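What the Hand Leaves Us

Kendra Gauthier

I run the back bar and prep kitchen at Plovia. Ten years now. In April the owners signed with Mindier, and since then part of my job is watching a robot learn my job. On a screen first. Everything gets tried in the simulator before it gets anywhere near a real bottle.

I've got opinions. Writing this between shifts, so bear with me.

First thing – I don't hate it. Reaching for bottles all night wrecks your wrist. Zoila Ccori did it for years and she can't open a jar at home anymore. If a machine wants that part, fine, take it.
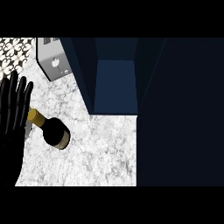

Vol. 10, No. 2

Look at what it's working on. A wine bottle lying on a marble counter, yellow foil on the neck, and four black fingers next to it. To me that's nothing. I'd have it upright before I knew I'd seen it. For the software people it's a week. Rigoberto Huamán sat with them and got asked which finger he uses first. He had no idea. Who does?

And that's my problem with the whole thing. They asked him, he worked it out, he showed them, over and over. 88 sessions. He got his regular hourly rate. Same as wiping tables. What he knows went into the product and his paycheck never noticed.

Mangement says no one loses hours. Maybe so. But the hours change. Less handling, more standing by a screen waiting for something to go wrong. Gráinne Doherty likes it, says her back is better. Zoila Londoño went back to the floor after two weeks because she missed using her hands. Both of them are right, I think. Depends what you came to work for.

What I want is pretty small. Pay people for teaching it. A seperate rate, in writing. Ask the crew which jobs to hand over first – we'd have said glass racks and the mop sink, and no one would've picked wine. And let somebody from the bar in the room when they decide the thing is ready, with a real vote.

The contract is up for renewal soon. I've asked for all of this twice, and I'm asking again here.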